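Unit 8: Budgeting for a Bin-Picking Cell
Course handout, Meredith campus
Revised 2025-05-04

Read this before you start the planning worksheet. Bring the worksheet to lab with the first two columns filled in. Quotes can wait until the week after.

1. The arm is one line of the budget

Most first drafts put nearly all the money on the arm and leave a small amount for "accessories." Reviewers send those back. A working cell also needs a gripper, a mount, cabling, a controller location, a bin, test objects, safety equipment and spare parts. Give each its own line, even when the cost is zero and the item comes out of stock.

If you plan to reuse an arm the department already owns, write down its payload and reach from the data sheet. Subtract the weight of the gripper and any bracket from the payload. What remains is what you can lift.

2. Cables and hoses

Cables that run along the outside of an arm have to bend with the wrist. They need slack, and they wear. Budget for one full spare set and for the ties or clips that hold them. Measure the run with the arm at full stretch, then add 20 percent.

Note the loop left around the orange wrist housing, and the mix of things in the bin: a cloth, a green plate with a grid of small studs or holes, a shiny ringed metal part, a red-orange plastic block and a few other pieces.

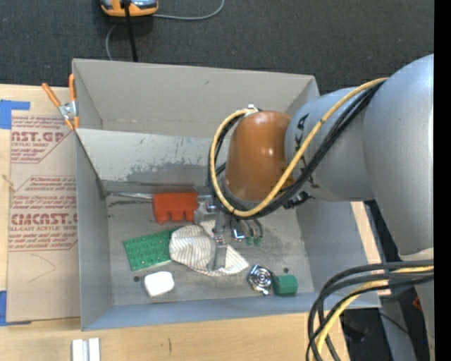
3. Bin and test objects

Buy test objects in a range of materials. Cloth, flat plates and shiny metal each give a gripper a different problem, and a set made only of plastic blocks will not show you much. The Zimton starter set has 11 pieces and is enough for a first round. Order two sets, as pieces get lost.

Bins are cheap. Clamps, tape and sheet material for panels are also cheap, but list them anyway. In December, three teams went over budget on small hardware alone.

4. Getting quotes

Ask for at least two quotes on anything over $272. For grippers, we normally use Kivholm and Flalow. Each quote must show:

- unit price and shipping as separate figures
- lead time in weeks
- what mounting hardware is included
- price of replacement fingers

Lead times for grippers have been roughly 8 weeks. Order the gripper before the mount, and do not cut the mounting plate until you have the drawing for the exact model.

5. For lab

Hand in one worksheet per team. Mark any price you estimated with an E, and write the source next to every other price. Blank lines will be returned.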